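Plendance software inspection checklist, plug and unplug task
Site: Soddale, bench two
Inspection date: August 26, 2023
Inspector: Ute Kasten
Second reader: Ravindran Pinto
Scope: capture tooling, perception, the Prandska planner, the Gowda controller. Mechanical and electrical checks have their own form, and their own people to argue with.

Mark each line OK, FIX or HOLD. HOLD means nothing downstream of that line gets merged. A comment is required for anything except OK and tolerated for OK.

Task stills: charger on the strip, both grippers at the board, charger between the fingers, charger on the strip again.
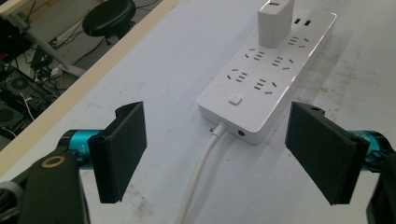
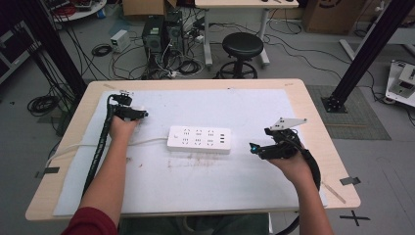
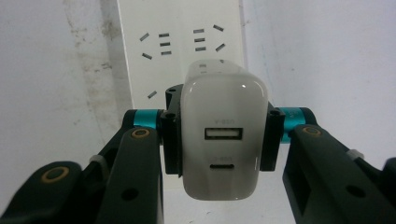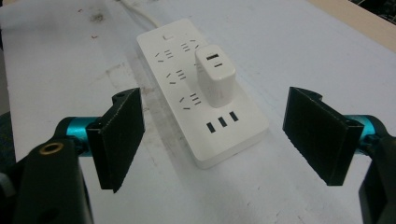

SECTION A. CAPTURE TOOLING

A1. Recorder starts from a clean config, with no leftover overrides from the previous task.
Status: FIX
Comment (Kasten): An override file from the drawer task was still being loaded. It set the object name to "drawer," so the recorder has been cheerfully filing power strips as furniture. Delete the file and make the recorder print its full config at startup.
Comment (Pinto): It does print it. It prints it to a log that rotates before anyone has found their glasses. Moving it to the console.

A2. Head and gripper streams share one clock.
Status: OK
Comment: Checked against the sync log. All streams at 60 Hz.

A3. Left and right gripper streams are labeled correctly.
Status: OK
Comment: Swapped the labels on purpose to see whether the validator would complain. It did. Swapped them back, and had Ravindran look, on the grounds that I have been wrong about left before.

A4. Recorder refuses to save an episode with a missing stream.
Status: FIX
Comment: It refuses, then saves it anyway under a name ending in "_partial." The loader matches on the first half of the name and picks it up. Either stop saving partials or teach the loader to read to the end of a word.

A5. Operator notes field is optional and stays out of training.
Status: OK
Comment: Good, considering some of the notes.

SECTION B. PERCEPTION

B1. Socket detector returns a pose for each fully exposed outlet, and a confidence for each pose.
Status: OK
Comment: Slanted slots are found at every strip angle we tried. Confidence is now a number between zero and one. Last month's build offered a 3.

B2. Outlets next to the charger or partly under it are marked as occluded.
Status: FIX
Comment (Kasten): When the charger covers part of a slot group, the detector completes the pattern from memory and reports a free outlet. Prandska then plans a lovely straight approach into the charger already there. Needs the occlusion flag wired through to the planner message.
Comment (Sabine Wegener): The flag exists. It was called "visible" and was true when the outlet was hidden. I have renamed it and would prefer not to discuss who wrote it.

B3. USB ports on the strip and USB ports on the charger are separate classes.
Status: HOLD
Comment: One class, "port," for both. Close up from a gripper camera, the charger's own USB-A port scores as part of the strip, and the strip pose gets dragged toward the fingers. Split the classes, relabel, retrain. Nothing from this branch goes into the controller until that is done.

B4. Label orientation. Text on the charger must not be used as an "up" cue.
Status: OK
Comment: The printing on the charger can be upside down to the gripper camera. The pose estimator ignores text. Confirmed with the text masked: same pose.

B5. White on white. Strip edges are recovered against a pale background.
Status: FIX
Comment (Kasten): White strip, white charger, pale board. Whoever designed this task had a grudge against edge detection. The grimy side of the background gives a usable boundary and the clean side gives very little, so the fitted box drifts toward the bright side.
Comment (Pinto): Please nobody clean the board until the exposure fix is in. I realize how that sounds.
Comment (Kasten): The requested fix is in the model. Dirt is not a fiducial. If the board gets wiped, the tests should still pass.

B6. Finger pads are masked out of the gripper view before strip segmentation.
Status: OK
Comment: Mask follows the opening width. Checked fully open and fully closed, and at one width in between chosen by lunch.

B7. Cord is segmented separately from the strip body.
Status: OK
Comment: Some flicker where the cord curves. Within tolerance. Watch it.

SECTION C. PLANNER (PRANDSKA)

C1. Keep-out volume around the cord is loaded and active.
Status: OK
Comment: Loaded, active, and visible in the debug view. It's also bright pink, a choice I have stopped fighting.

C2. Approach direction is taken from the socket face, with no assumption that the face points up.
Status: FIX
Comment: Two places in the code still hold a hard-coded downward approach. One has the comment "temporary" above it. Replace both with the face normal and add a test with the strip tipped on its side.

C3. Standoff distance before contact is 10 mm.
Status: OK
Comment: Read back from the running planner, since the config file and the planner have disagreed before and the planner always wins.

C4. Planner returns a clear failure when no outlet is free.
Status: FIX
Comment (Kasten): Returns success with an empty path. Technically the arm does reach the end of it.
Comment (Nhyira Aidoo): Taking this one. It will return NO_TARGET and the reason.

C5. Replan time limit is 500 ms, with a hold in place on timeout.
Status: OK
Comment: Forced a timeout in simulation. Held position as it should and wrote one log line. The previous build wrote the same line until the disk was full.

C6. Two-gripper plans are checked against each other as well as against the board.
Status: OK
Comment: Pairwise check is on. It's slow. Leave it on.

SECTION D. CONTROLLER (GOWDA)

D1. Stop command works from every state.
Status: OK
Comment: Tested from idle, approach, contact, insert, withdraw and the state named "misc2." Sivaprasad Poojary is to tell us what misc2 is.
Comment (Poojary): It is withdraw with the charger still in the fingers. Renamed to WITHDRAW_HOLDING. There was a misc1. It is at peace.

D2. Contact threshold is set for this task.
Status: FIX
Comment: Threshold carried over from the drawer task again, same override file as A1. Fine for a drawer, far too generous for a socket. Recheck after A1 is closed, on the simulator first.

D3. Insert motion stops when force rises and position does not.
Status: OK
Comment: Ran the misaligned-prong case in simulation. Stops, backs off to standoff, asks for a fresh pose.

D4. Grip width is never commanded past the pad limits.
Status: OK
Comment: Clamp sits in the driver, below anything a learned policy can reach. Please keep it there, however persuasive the policy.

D5. Watchdog trips when gripper frames go stale.
Status: HOLD
Comment (Kasten): Watchdog checks that a frame arrived. It doesn't check that the frame is new. I fed it the same still over and over and it was perfectly content. Compare timestamps, then retest.
Comment (Poojary): Agreed, fix is on my branch. Needs a reviewer who isn't me.
Comment (Aidoo): I'll review.

SECTION E. RELEASE AND PAPERWORK

E1. Every test run names the exact build.
Status: FIX
Comment: Several say "latest." Latest as of when is left to the reader. Use the build number. This inspection was done on build 127.

E2. Changelog matches the merged changes.
Status: OK
Comment: Including the entry that reads only "sorry."

E3. Rollback tested.
Status: OK
Comment: Went back one build and forward again. Configs survived both trips.

OPEN HOLDS
B3, port classes: Wegener
D5, stale frames: Poojary, review by Aidoo

A1 first, then D2, then the rest of the FIX lines in any order. Send closed items to Kasten with the build number in the subject line. A message saying "should be fine now" will be filed as FIX.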